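Notebook, 29/03/2020

Sunday, at the counter again. Parviz wants a paragraph for the Clusgate people answering the question they put to us in December, namely can the machine do kitchen chores yet, yes or no. I have been putting it off because the true answer is a table with a lot of footnotes and they have asked for a paragraph.

What I did today. Ran the tidy-up routine 18 times, same start each time, board in the middle and the clutter round the edges. The routine is: find a thing, pick it up, put it where it lives. A child of six gets this wrong out of spite. The arm gets it wrong out of geometry.

Results, for whoever copies them into the proper log (Povilas, I expect):

Completed without me touching anything: 7
Completed after I nudged something: 6
The rest: see below

The rest were mostly cloth. The towel is still the enemy. Daneshvar (the planner, for anyone reading this who joined after Christmas) believes a towel has a top, and goes looking for it. It then closes on a fold, lifts, decides from the weight that it has missed, and lets go. On one run it did this until the time limit, with great patience. I have had worse flatmates.

Toy fruit is fine now. We should stop showing people the toy fruit. Hendrik took the watermelon slice to the Lendolgate visit and they went away thinking we could do a salad.

Oven door: can close it from wide open if the approach is from the front. From the side it pushes the whole oven. Mahnaz suggested a rubber mat underneath, and I said that was cheating, and she asked whether I had anything under my own toaster. Mat to be ordered.

Timing. Best complete run was 90 seconds for one item, door included. I did the same job by hand while holding a mug and didn't think to time it, which tells you how long it took. Omid says speed is the wrong thing to measure at this stage and that we ought to be counting interventions. Omid has said this about every stage.

Cables again. The loop across the front of the counter wants shortening or clipping up before anyone does long runs. I keep moving it with my elbow and then wondering why the wrist is in a mood. Also the black appliances are a nuisance for the depth estimate – it sees the toaster as a hole in the world and plans accordingly. Two near misses, both stopped by hand.

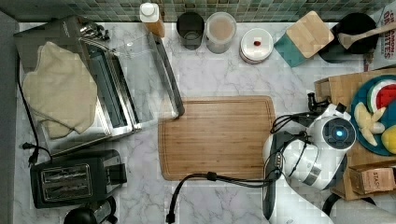 So, the paragraph. Draft one: it can put away hard things of a sensible size, provided somebody has set them out first and is prepared to stand there. Parviz will say this sounds negative. Draft two will have the word "promising" in it and I will feel slightly ill.

If Iltdale ask, their packing bench is an easier job than this counter. Everything on it is a box. I'd take the bench tomorrow and leave the kitchen for a year or two, but kitchens are what gets people into the room.

To do:
– mat for the oven
– shorten or clip the front cable
– pale tape on the toaster, see if the depth improves
– try the towel rolled instead of folded (Mahnaz's idea, she'll want it noted)
– ask Povilas where the old gripper pads went

Left the arm parked and powered down at the wall. Washed up my own mug.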